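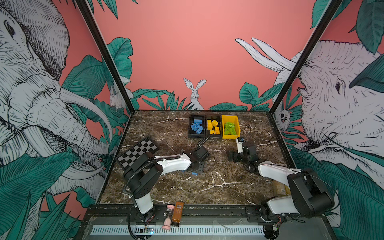
3.2 Sorting materials and layout

The material for the sorting task was a set of toy building blocks in blue, yellow and green. We chose blocks over the bottle caps used in the Skalik study because they differ in length as well as color, and a block can come to rest flat, on its side or on end. Sorting was by color only. Size was ignored, so a small square block and a long one of the same color belonged in the same container.

Containers were open at the top and stood at the back of the table. Container color was not matched to block color in every case. Bako and Osagie (2000) reported that matched containers made color sorting too easy to separate one layout from another, and we followed their advice.

Blocks started in a loose group near the middle of the tabletop (Figure 2). They were tipped out by hand and left as they fell - touching, leaning or stacked. The tabletop has a dark marble pattern with white veins, and the same surface was kept for all layouts.
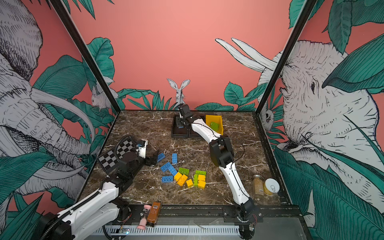
Figure 2. Blue, yellow and green blocks in a mixed group, with a green block in the yellow bin.

A total of 228 layouts were recorded at the Nenville site between October and the end of the study. We left out 10 of these for missing notes. For each remaining layout we noted which blocks were in contact and which stood on a narrow side. Stacked blocks were scored separately, following the Effiong scheme, with the upper block treated as free and the lower one as covered.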